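Winter notes on wood floors

The heating has been on in most Zepeda buildings since October, and the office has started getting the usual calls about gaps between floorboards. Most of them need no repair. Wood gives up moisture when the indoor air dries out, and each strip shrinks a little across its width. By late spring the boards have taken the moisture back and the gaps have closed.

A gap is worth reporting if a coin stands up in it, if the strip on either side moves underfoot, or if it stays open through the summer. Please tell us which room it is in and how far it is from the nearest radiator. Last winter we logged 193 floor calls across the Pristham and Zollano blocks, and a good share of them came from rooms where a radiator valve was stuck fully open. Those were fixed by the heating crew.

A small humidity gauge from any hardware store will tell you more than looking at the boards will. Between 35 and 55 percent is a comfortable range for wood floors and for people. If the reading stays under 30 for a week or more, a humidifier is a good idea - set it on a tray, away from the wall, and empty it when you go out of town.

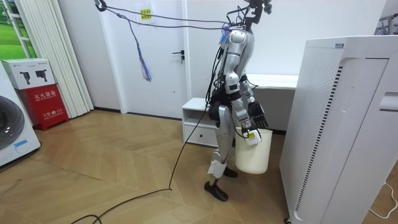
Cleaning causes more trouble than dry air does. Parquet has a great many more joints than plank flooring, and every joint is a place where water can get in. On a light wooden floor laid in a chevron-like pattern, where short pieces meet at an angle over and over, a soaking mop will reach the edges of hundreds of them in one pass. A bucket like the white plastic one is fine to use, but the mop should be wrung out until it no longer drips, and the floor should look dry again within a minute or two. Sweep or vacuum first. Grit pushed around by a mop leaves fine scratches in the finish.

Do not use steam mops, vinegar or any product sold as a shine restorer. Vinegar dulls the finish over time, and the shine products leave a film that has to be stripped before the floor can be recoated. Lesego Ngcobo in the maintenance office keeps a short list of cleaners that are safe for the finish we use, and she will send it to anyone who asks.

Salt from the sidewalks should come up the same day. A damp cloth and a dry one are enough. Two mats at the door, one outside and one inside, will catch most of it, but check that the inside mat does not have a rubber back, which can discolor the wood.

Recoating of the ground floor rooms at Sarkberg starts in the new year. The work covers 2,711 square feet and will be done one room at a time. Each room will be closed for three days, and furniture can go back on the fourth. Rugs need to stay off for two weeks. Requests to change the order of rooms should reach Mitali Kanagaratnam by 22nd December.

Felt pads for chair legs are available at the front desk at no charge.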